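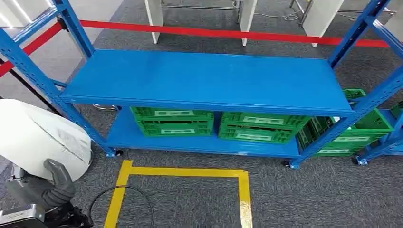
Why does the planner treat an empty shelf as an obstacle when there is nothing on it to hit? The shelf is the thing to hit, and a flat shiny panel is the surface our depth data gets wrong most often.

I spent most of October on the collision map for the Korthorpe job, and this post is mainly so I can find the settings again.

The task is crate picking from a low shelf. The arm has to go in under the upper shelf, get its fingers into the handle cutouts on a green crate, and come back out without touching the blue panel above. Clearance is tight and the head camera looks down from above, so the underside of the panel never appears in the data. The planner only knows about it if something else tells it.

The old version built the map straight from the point cloud. Every depth point became an occupied voxel, and voxels expired after 249 ms without a fresh hit. That works for matte things like carpet and crates. On the glossy panel, depth drops out in patches that move with the viewing angle, so holes opened up in the shelf and the planner, quite correctly by its own rules, routed the elbow through them. The safety layer stopped the arm each time. It was not a good week for throughput.

I tried three fixes.

First, hole filling on the depth image. It closed the gaps in the panel, but it also smeared the panel edge down onto the front faces of the crates, and the grasp detector lost the handle cutouts. Reverted the same afternoon.

Second, a longer voxel lifetime. At 3000 ms the panel stayed solid, but so did the ghost of every crate we had just moved. The next plan would fail with the start state in collision. Rosalba Sala suggested clearing voxels inside the swept volume of the carried crate, which helped, except when the crate shifted in the fingers during the lift.

Third, and what we run now: fit a model of the shelving and stop asking the depth camera about it. The perforated uprights are good for this. They give strong edges in the color image, the diagonal bracing settles left from right, and they are visible from most head poses. The fitter (we call it Drulimance, for reasons that predate me) finds the two uprights, solves for the pose of the unit, and drops in a mesh with both shelf levels. Points within tolerance of the mesh are removed from the voxel map, and what is left is crates and clutter.

Some notes on getting that to behave:

The unit is on casters, so its pose cannot be a constant. We refit before each pick and reject a fit that moved too far from the last one. The yellow tape on the carpet is used only as a starting guess. Jahangir Navaratnam wanted to use it as the reference, but tape tells you where the shelving is supposed to be.

Neighboring units confuse the fitter. With a second blue unit partly in view on the right, the early version sometimes paired the right upright of one unit with an upright of the next and produced a shelf of the wrong width. The width is now fixed in the config. Five lines of code, two days to find.

Crates stay out of the model. Stacks sit at slightly different angles and I don't trust any prior about them. They come from live depth every time.

The arm's cable is still not modeled. It trails on the floor and ends up in the point cloud as a low ridge. For now there is a floor band mask that hides it, and I don't like it, because the same mask would hide anything else that low.

Results from replaying the Fleltberg logs: 3377 plan requests, 90 failures, and none of the returned paths crossed the panel. Most of the failures are the wrist running out of joint range on the rear crates, so that belongs to the approach sampler. Planning time went down a little too, as a mesh is cheaper to check than a slab of voxels.

Next is the approach sampler. It still draws poses uniformly over the crate face and throws most of them away because the hand can't get under the shelf from there. The Eglītis branch has a version that samples backward from the shelf opening. I have merged it locally and it compiles. The config change for the fitter is on the main branch - set the shelf width before you turn it on.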